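Club newsletter, October 2018
Football section: Change to the substitution rules and the autumn fixture list

The league has confirmed that return substitutions will be permitted in the reserve division from the next round of matches. The first-team division is not affected. Managers who take charge of both sides should read the two sets of rules separately, as they now differ in more respects than before.

Under the new rule a player who has been taken off may come back on, provided the player was named on the team sheet handed to the referee before kick-off. A change may only be made when play has stopped and the referee has given a signal. The player coming on enters at the halfway line, and only after the player going off has left the pitch. Goalkeepers may be changed in the same way. A player who has been sent off may not be replaced or return.

The limit applies to stoppages and not to players. Each side has three stoppages per match in which to make changes, plus the half-time interval, which does not count towards the three. Any number of named substitutes may be used at a single stoppage. If both sides make changes at the same stoppage, one is deducted from each.
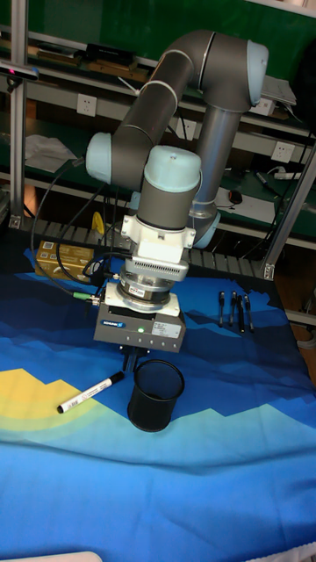

The team sheet therefore carries more weight than it did. Names added after kick-off will not be accepted, and a late arrival who is not on the sheet cannot play. Abelardo Londoño will prepare the reserve sheets on Friday evening and bring two copies to the ground, one for the referee and one for the opposing manager. Players who are unsure of their availability should ask to be named. There is no penalty for being listed and absent.

Flor Condori has asked for a clearer record of who was on the pitch and when. Last season's minutes were worked out from memory in several cases, and the totals did not agree with the match reports. With players going on and off more than once, the old form will not do. The new form has one row per player and a pair of columns for each spell, on and off, to the nearest minute. The half-time whistle is recorded as 45 whatever the referee's watch says. Stoppage time in either half is ignored for the purpose of the totals. Raed Azar will keep the form at home matches. Away matches need a name, and so far none has been put forward.

Tactically, the reserve side will keep the 4-4-2 used since July. The full-backs have been covering more ground than anyone else in the side, and it makes sense to use the first stoppage on them before the interval. Aníbal Ticona intends to rest both at the same time and to bring both back after half-time, which uses one stoppage only. The drawback is that the back four loses its shape for a period, and the centre-backs must hold a deeper line while the replacements settle. The wide midfielders should stay behind the ball during that spell unless we are losing.

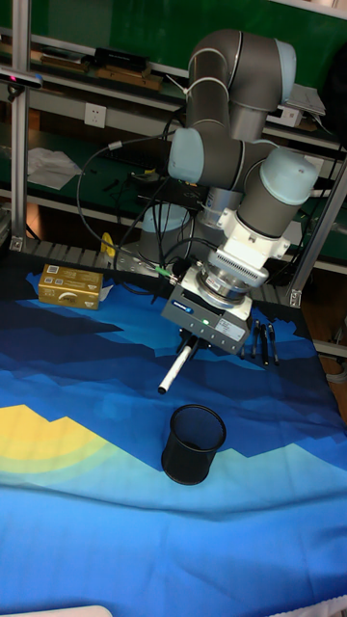
Set pieces remain the weak point at both ends. The reserve side has conceded from corners in each of its last two away matches, both times from the area between the near post and the penalty spot. The marking system is mixed: two players guard zones and the rest follow a man. The second zonal player has been starting too close to the goal line and has had to move backwards to meet the ball. The starting position will move out to the edge of the six-yard box. The near-post player should face the corner taker with the body open and the knees bent. On goalkeeping, the compact, folded pose of the arm in the picture, with its upper links bent back on themselves, is close to what Zoila Sotelo wants from the elbows before a cross is claimed: tucked in first, extended late. Goalkeepers who reach early are easily blocked. This will be practised on Tuesday with a server on each side and no outfield players for the first part of the session.

Attacking corners will be taken short from the left and long from the right. The signal is unchanged.

The fixture list has two alterations. The away match against Casado will now be played on their lower pitch, which is narrower than ours and slopes towards the car park end. The home match against Illis kicks off 30 minutes earlier than printed, owing to the light. Players should be at the ground in time to be changed and warmed up by the revised kick-off. The cup tie against Fliren stands as listed. Cup matches come under the competition's own rules, and return substitutions are not allowed in them.

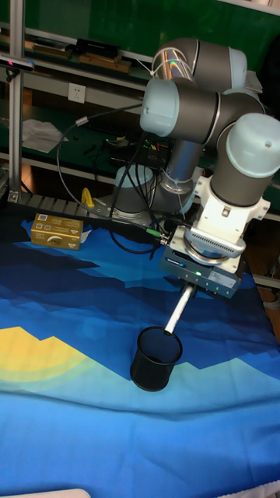

The robot arm above the blue patterned tablecloth.

Subscriptions for the first half of the season are overdue in a few cases. Payment should be made before the Illis match. Players who have not paid may train but will not be named on a team sheet, and the sheet rule above leaves no room for settling up at the ground.

Corrections to the registration list should go to Abelardo Londoño in writing, with the full name as it appears on the player's card.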